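Write the Reset Rule Down, Then Argue About It

September 29, 2021
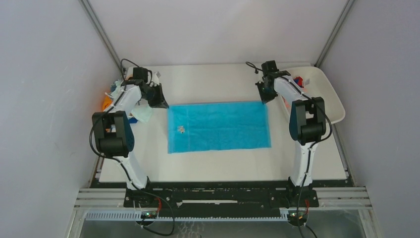

I've been in a slow, friendly fight over email for most of a month now, and it's about what "start" means. You'd think two grown adults could agree on that. The other adult is Fathima Sultana, who writes the work instructions for the Gitum cloth tasks, and she's very good at it, and I think she's wrong about one thing, so naturally I'm going to put it on my website.

Her position goes like this. A good instruction for a two-arm task should tell the operator what the finished job looks like and leave the starting layout pretty much alone. Put the cloth between the arms, put the small stuff wherever it lands, go. Real tables are messy, she says, and if you fuss over every beginning you end up with a robot that can only work on a table somebody fussed over. I get it! I used to say the same thing, loudly, at Clurkum, where we ran tasks for a whole winter on the strength of a one-line instruction that said "reset the table." (Guess how many ways there are to read that. Every shift had its own.)

What changed my mind was having to go back through the recordings. We had 3000 of them on the shared drive and 2987 that would open, and I was supposed to sort them into good and bad. The thirteen that wouldn't open were the easy ones. With the rest I kept getting stuck on the same dumb problem: I'd look at a first moment and have no idea whether I was looking at a choice or a leftover. Is that little scrap on the blue cloth part of the task, or did it come off something in the last run? The cloth in the back corner with the tissue by it, is that clutter somebody wanted there, or stuff that got pushed out of the way? Two blocks in a tray, fine, but are they supposed to be in the tray at the start or is that where they go at the end?

You can't tell by looking. The person who set it up knew, and they went home.

So my side of the fight is that the start of a run deserves a written rule just as much as the end does, and that the rule should cover the things you don't care about. Especially those! "Loose items in the back corners may be anywhere and don't matter" is a perfectly good rule. It takes ten seconds to write. Then when a green cloth turns up under a gripper I know to leave it out of my notes and go get lunch.

Fathima says this is how you get a 33-page binder. She's got a point, because I've seen the binder. Kostimeck had one and I don't believe a single operator ever made it past the section on chair height. But a rule being written down doesn't make it long. The version I'd like fits on a card taped up next to the rig, and it has 4 lines on it:

What has to be on the table, and where.
What may be on the table, and doesn't matter.
What must not be on the table.
Where the arms wait before you begin.

The last one always gets a groan. People figure the arms are wherever the arms are. But if one operator parks the grippers low by the corners of the cloth and the next one parks them way up and back, you've got two different tasks wearing the same name, and the second one spends a good chunk of its time just getting down there. I'd rather argue about that on day one than find it in March when somebody's asking me why the numbers split in half.

Cables go in there too, while I'm at it. If a cable hangs in a big loose curve down the outside of an arm, I want a line somewhere saying how much slack is okay and which side it runs on. I don't much care what the answer is. I care that the person on the late shift has one, and isn't standing there with a zip tie making policy.

Kavinda Amarasinghe, who I dragged into this because he'd run the Gazi rigs and has more patience than either of us, asked a better question than any of mine. He wanted to know who gets to change the card. On his rigs anyone could, with a pencil, as long as they put the date next to it and took a picture of the table. I love this. It means the rule can be wrong for a while and that's fine, because you know which runs it was wrong for. We never had that at Clurkum. Our one line got "improved" maybe every couple of weeks and no one wrote down when.

Where I do give Fathima ground is variety. She's right that you want different beginnings, lots of them. I'd just like them to be different on purpose. If the cloth should be crooked sometimes, say so on the card, say how crooked, and let people have fun with it. What I don't want is for all our variety to come from whoever was tired.

She wrote back last night and said she'd try the card on one task if I agreed to stop calling it "the card" like it was the Constitution. I've agreed to that. She also wants to drop the line about what must not be on the table, on the grounds that people will only list coffee. We're still going back and forth on that one, and I've sent her a draft with coffee on it.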